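Lumby History Reading Circle
Minutes of the meeting of 22 February 2025

Place: the upstairs room, Nulville Library
In the chair: Kurniawati Harahap
Present: 15 members, and two guests from the Emero reading group
Minutes written by the secretary

1. Opening

The chair opened the meeting and welcomed the two guests. She asked everybody to speak a little slower than last time, so that the secretary can follow. The secretary is thankful for this.

2. Minutes of the last meeting

The minutes of the November meeting were read. One correction was asked. In item 4 it was written that Diocletian gave up his power in the year 304. It must be 305. With this correction the minutes were accepted.

3. Main subject: Diocletian and the Edict on Maximum Prices

The chair gave the talk herself. She began with the state of the empire before the year 284, when one emperor followed another very quickly and most of them died by violence. The silver coin had lost nearly all its silver. By the year 274, when Aurelian made his reform of the coins, many people already did not trust the money, and the reform did not bring the old trust back.

She then came to the edict of 301. It gave a highest price for more than a thousand goods and services: wheat, wine, shoes, the fee of a teacher, the daily pay of a farm worker. A person who sold above the price could be punished with death. The long introduction of the edict puts the fault on greedy sellers, and it speaks especially of the soldiers, who lose their whole pay in one purchase. The chair read parts of this introduction in translation.

There was a break of 15 minutes after the first part of the talk. 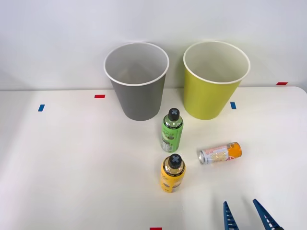
Gray cup and yellow-green cup on the table.

After the break the chair spoke about the stones on which the edict was cut. Pieces of it were found in many towns, nearly all in the eastern half of the empire. She explained that no single complete copy has come to us, and that the text we read today is put together from many broken parts. She showed on the map where the more important pieces were found, including Aphrodisias and Aezani.

4. Discussion

The first question was if the edict worked. The chair answered that the Christian writer Lactantius says it did not. According to him goods disappeared from the markets, blood was shed over small things, and the law was dropped in the end. She warned that Lactantius hated Diocletian because of the persecution, and we must read him with this in mind. Some papyri from Egypt also show prices going up in the years after, and they have no reason to be against the emperor.

One member did not agree that the edict was foolish. He said that the army had to be paid and fed, and that the emperor perhaps knew very well that the law could hold only for a short time. The chair found this possible but said she knows no source that proves it.

One of the guests from Emero asked how a price could be the same in Syria and in Greece, when the cost of bringing the goods was so different. It was answered that the edict gives also maximum charges for transport by sea and by land, but that the introduction does not allow a seller to go over the maximum price on account of the place. The discussion on this point was long and did not reach an agreement. The members who wish to continue it are asked to read the transport section before next time.

A short question was put about the word "denarius" in the edict. The chair explained that in this time it was mostly a unit for counting, and the coins which people had in the hand were other ones.

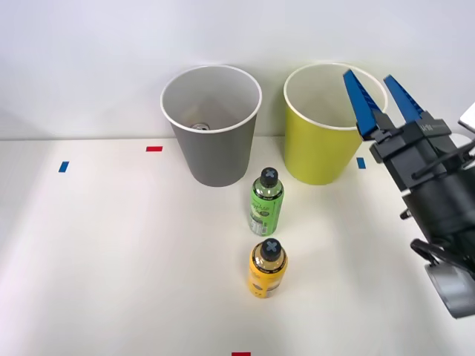

5. How the prices should be shown at the open evening

The circle will present the edict to the public at the library, and a way must be found to make the prices clear to visitors who never read about Rome. The chair proposed to compare every price with the daily pay of a farm worker, which the edict gives as 25 denarii with food. Another member preferred to use objects on a table. As in the picture, there could be two paper cups, one with a drink can standing inside it to mean the price which the law permitted, and the other to mean what the seller really wanted to ask. Some members thought it would be too simple for adults. It was decided to try both ways and to choose after. The table for the goods should have no more than 30 lines, so that it can be printed on one sheet.

6. Books and money

The circle has now 29 books in the cupboard at the library. Two books on the Tetrarchy are not returned, and the members who have them are asked to bring them. The offer of the Harahap family to give the circle an older atlas of the ancient world was accepted with thanks. The yearly fee stays the same.

7. Next subjects

The following were agreed:
- The palace at Split and the last years of Diocletian
- Galerius and the edict of toleration of 311
- The portraits of the four emperors in Venice

The guests from Emero offered to prepare the third one. The first will be prepared by the secretary, who asks for help with the Latin names.

8. Other matters

The map of the eastern provinces has a tear at the fold and must be repaired before the open evening. Members are reminded that the side door of the library is locked during evening meetings and the front door must be used.

The chair closed the meeting and thanked the guests for coming from Emero.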